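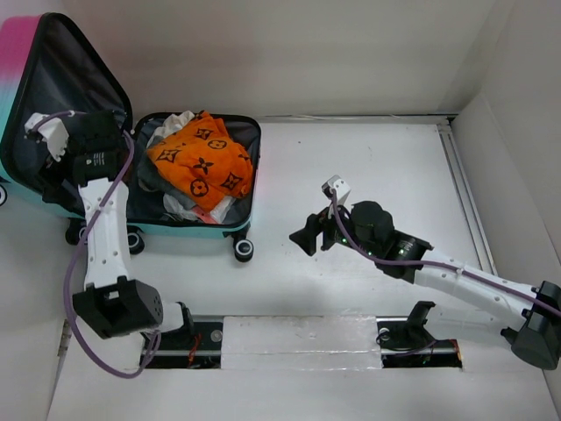

Home | Older posts | Money and politics | Get in touch

So the government wants to give us all a tax break for saving, and I am supposed to be pleased.

The idea, if you missed it, is that the first slice of interest on a new "starter" savings account will be free of tax, and anyone who keeps paying in for 3 years gets a bonus of up to £500 on top. The minister came to Hernlow on Monday to launch it and stood outside the old Berhe shop, which shut in the spring and still has its sale posters up. I couldn't have picked a better spot myself.

My trouble with it is simple. Most people on low pay don't pay tax on their interest now. They haven't got enough in the bank to earn that much. You can't hand someone relief from a bill they never get.

That leaves the bonus. To get all of it you have to put money away every month and miss no more than 4 payments over the whole stretch. I have read the leaflet twice and can't find what happens if your hours are cut, or the boiler goes in January. I suspect you lose the lot. The helpline told me the details were "being finalised", after I had been on hold for 24 minutes.

Meanwhile anyone with cash sitting about can move it across in an afternoon and collect. Trestitz, the building society, already has a window display up about it in the Reditham branch, and it isn't aimed at people who run out of money before payday.

I'm told it will "build a habit". Maybe. I had a savings habit at nineteen, and then I had rent. I would sooner they looked at council tax, which takes over a month's wages from my sister every year and hardly anyone in government seems to want to touch.

I'll read the full rules when they come out. I'm not holding my breath.

Comments (3)

marshlander: We had something like this at work years ago. The ones who got the full bonus were the managers.

Pippin62: Bit harsh. My daughter will use it and be glad of the money.

oldtollroad: Does the £500 count as income for benefits? The leaflet doesn't say.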